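Plillberg Folding Project

The Plillberg Folding Project is a student robotics project of the Kallmont technical college in Gullport. It collects demonstrations of household cloth handling for training robot arms. The project began on May 14, 2022 as an entry for the Moussa Cup.

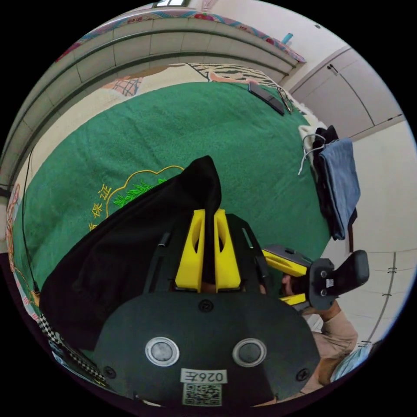 Demonstrations are recorded in students' own rooms. Each operator works with 2 hand-held grippers and chooses the garments. Dark cloth is included, as with the black piece held between yellow fingers over a green towel, and teams log the colour of the surface beneath it. A full set consists of 300 recordings.

Scoring

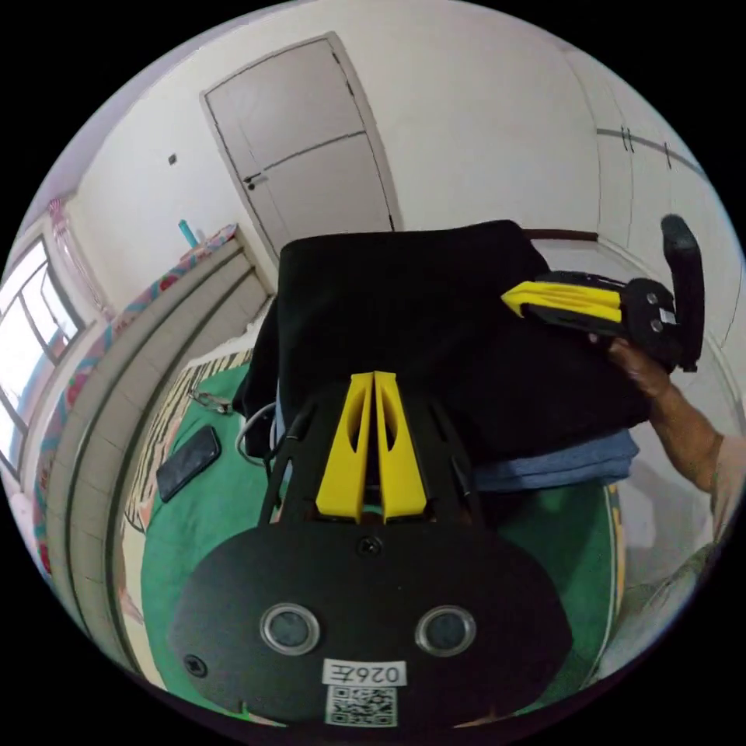
The cup rules award up to 400 points for each set. Judges deduct points for dropped cloth and incomplete folds, but personal items near the work area carry no penalty. A smartphone and a pair of eyeglasses lying beside the black fabric are therefore permitted. Entries must retain the original room layout.

Results

By August the project had submitted 1331 recordings. Shirts scored higher than trousers. The data are held by the college library.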